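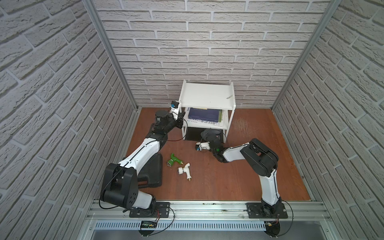 Cómo evaluar si un robot puede asumir una tarea doméstica o de taller

Guía práctica del programa Tawhiri de automatización aplicada
Actualizada el 8 de mayo de 2025

Objeto de la guía

La presente guía está dirigida a residencias, talleres de mantenimiento y centros de formación que estudian la posibilidad de confiar a un sistema robótico tareas sencillas de orden, clasificación o recogida. Describe el procedimiento que el programa Tawhiri aplica antes de recomendar una compra o un alquiler. No se requieren conocimientos de programación, aunque conviene contar con una persona familiarizada con la tarea que se desea automatizar.

La pregunta habitual es si las máquinas pueden hacer ya estas labores. La respuesta depende menos del modelo de brazo que de la forma en que se define el trabajo. Guardar una pieza de grifería en un estante es una operación breve para cualquier operario; para un sistema de dos brazos supone localizar un objeto de forma irregular, elegir un punto de agarre, evitar el choque entre ambos brazos y soltar la pieza sin que ruede.

Paso 1. Redactar la tarea en una sola frase

Anote qué objeto se mueve, desde dónde, hasta dónde y en qué posición debe quedar. «Ordenar el estante» no es una tarea evaluable. «Colocar el grifo en la balda superior, tumbado y sin que sobresalga» sí lo es. Si la frase necesita más de dos verbos, divídala en tareas separadas y evalúe cada una por su cuenta.

Paso 2. Reunir los objetos reales

Utilice los mismos objetos que se manejan a diario, con su desgaste y su suciedad normales. Los cubos y cilindros de demostración ofrecen resultados excelentes que después no se repiten. Incluya al menos un objeto de cada uno de estos grupos:

Piezas metálicas brillantes o cromadas, cuyos reflejos dificultan la localización por cámara.
Objetos planos y delgados, difíciles de levantar desde una superficie lisa.
Objetos con el peso desplazado hacia un extremo, como la mayoría de los grifos.
Libros o cajas apilados, que se deslizan cuando se empuja el superior.

Paso 3. Preparar el espacio de trabajo

Delimite una zona fija y despeje los pasos de cable. Coloque los muebles pequeños contra una pared y compruebe que no se desplazan al recibir un golpe ligero. Mantenga la iluminación constante durante toda la prueba y anote la hora si existe luz natural. Las personas deben permanecer fuera del alcance de los brazos mientras estos tengan tensión, y la parada de emergencia debe quedar a mano del responsable.

Paso 4. Establecer la referencia humana

Pida a una persona que realice la tarea con una sola mano y después con dos. Registre el tiempo y las correcciones. En el taller de Grisness, la supervisora Waltraud Sauerland propuso añadir una tercera medición con pinzas largas de cocina – una comparación más justa con una pinza de dos dedos – y desde entonces forma parte del procedimiento.

Paso 5. Ejecutar las series

Realice 96 intentos por tarea, repartidos en 3 jornadas. Cambie ligeramente la posición inicial de los objetos entre un intento y el siguiente. Anote cada resultado en una de las categorías siguientes:

Completado sin ayuda.
Completado tras un reintento del propio sistema.
Completado con intervención de una persona.
No completado.
Detenido por seguridad.

No descarte los intentos fallidos por haber estado «mal colocado» el objeto. En una cocina o en un almacén los objetos casi siempre lo están.

Paso 6. Calcular el coste de la supervisión

Un sistema que acierta a menudo pero exige una persona atenta no libera tiempo de trabajo. Sume los minutos de vigilancia, de recolocación y de reinicio, y compárelos con la referencia del paso 4. Como complemento, puede emplearse la hoja de registro Konel, que Kavinda Barua mantiene para los centros adheridos y que separa la atención continua de las intervenciones puntuales.

Qué cabe esperar hoy

En las evaluaciones del programa, que reúnen 3,000 intentos hasta la fecha, los mejores resultados corresponden al traslado de objetos rígidos entre posiciones conocidas. Los resultados empeoran cuando las piezas se tocan entre sí, cuando un brazo debe entregar un objeto al otro y cuando la balda de destino está baja o tiene poca altura libre. El plegado de textiles y la limpieza de superficies quedan fuera de esta guía.

Ataahua Ormsby, responsable de las pruebas, recomienda a los centros considerar por ahora tres usos: reposición de piezas en puestos fijos, retirada de objetos al final de la jornada y clasificación por tipo en bandejas separadas. Para viviendas particulares, el programa no emite todavía recomendación favorable.

Envío de resultados

Los centros que deseen contrastar sus datos pueden remitir las hojas cumplimentadas a la oficina de Tawhiri, a la atención de Jolene Kingi. Indique el tipo de pinza, el número de brazos y la frase redactada en el paso 1. Las hojas sin esa frase se devuelven al centro remitente.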